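Stestgate Forums > Home & Workshop > Automation
Thread: Can a machine clear a table yet? (serious answers only, ha)

kubiak_h
My sister-in-law has asked me for the third time when she can buy something that tidies up after lunch. I told her she married it. She was unmoved.

So, a real question for people who work near this stuff. I don't mean the disc that eats charging cables in the hallway. I mean pick up the bottle, leave the mug alone, wipe, go home. Are we two years off or 24?

For a sense of the job, a plastic bottle with a red screw cap, gripped between two fingers. About as friendly an object as you'll find in a kitchen.

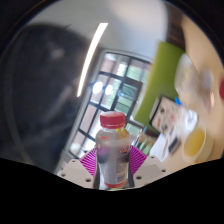 Photo: H. Kubiak

It's upright, it has straight-ish sides and a bright cap. If a machine can't manage this one I don't see much hope for the colander.

sliwinski_irena
Picking up a bottle has been fine for ages. We had an arm at the Masri plant that did it all shift and never once asked about parking. The trouble is the bottle was always in the same spot, facing the same way, on a belt. Move the belt a hand's width and you had yourself a very expensive fan.

Grasping is the easy half. Deciding what to grasp is where it all goes sideways.

Memlow_Kacper
Disagree with Irena, politely, as per the forum rules I was reminded of in August. Finding the object is mostly sorted. Any half-decent camera setup will pick a red cap off a beige table. It's the squeeze. Too soft and it slides, too hard on thin plastic with the lid not done up and you've repainted the ceiling.

We trialled a Wostska unit in our packing area. Did 100 picks with sealed bottles, dropped 2. I was delighted. Then someone handed it an open one.

sliwinski_irena
And?

Memlow_Kacper
And we have a colour on that wall now that isn't in the catalogue.

hubert.l
You're both arguing about the bottle and neither of you has looked at a lunch table lately. Mine at any given moment has a bottle, papers, a mug with something in it and a bowl my daughter insists she's not finished with. A person knows the papers stay. The mug is anyone's guess even to me, and I've lived here eleven years.

kubiak_h
Fair point Hubert. Wider view then. Mug with the yellow handle still has drink in it, papers are all over the shop, and there's a bowl over by the green backrest. 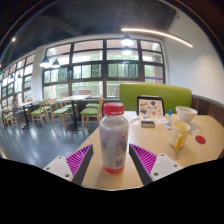 Re: Can a machine clear a table yet?

urszula_k
OK now that's a proper test. Forget the bottle, I'd like to see it deal with those papers. Loose sheets lying flat are horrible. I run a small print finishing shop and we've spent more on getting a machine to lift one sheet off a table than I spent on my car. Suction works until there's a breeze or a staple.

Also the red sticker by the mug. Is it rubbish? Is it marking something? I'm a grown adult with a trade certificate and I'd have to ask.

Memlow_Kacper
You'd leave the sticker. Everyone leaves the sticker.

urszula_k
My mother would have it up with a butter knife before you'd sat down.

hubert.l
And then chairs! There are six wooden ones with green seats over that way, going every which way. Somebody has to push those in. Does the table robot do chairs or do I need a chair robot?

sliwinski_irena
Separate licence, I expect. Billed monthly.

More seriously, the shop floor gets there first because we can cheat. We put everything in trays, paint lines on the floor and tell people not to leave their tea on the bench. You can't do that to a household. I've tried, with the tea.

Memlow_Kacper
I'll still say five years for a decent one that does dishes and bottles, slowly, and beeps at you about the rest. It doesn't need to be clever about the mug. It can just leave anything with liquid in it.

hubert.l
So it does what my teenager does.

Memlow_Kacper
With a warranty, yes.

kubiak_h
Read all of this out to my sister-in-law. She would like Kacper's five years in writing, and wants to know what the beep sounds like.

sliwinski_irena
Put me down for fifteen. Ten if the papers don't count.

urszula_k
The papers count.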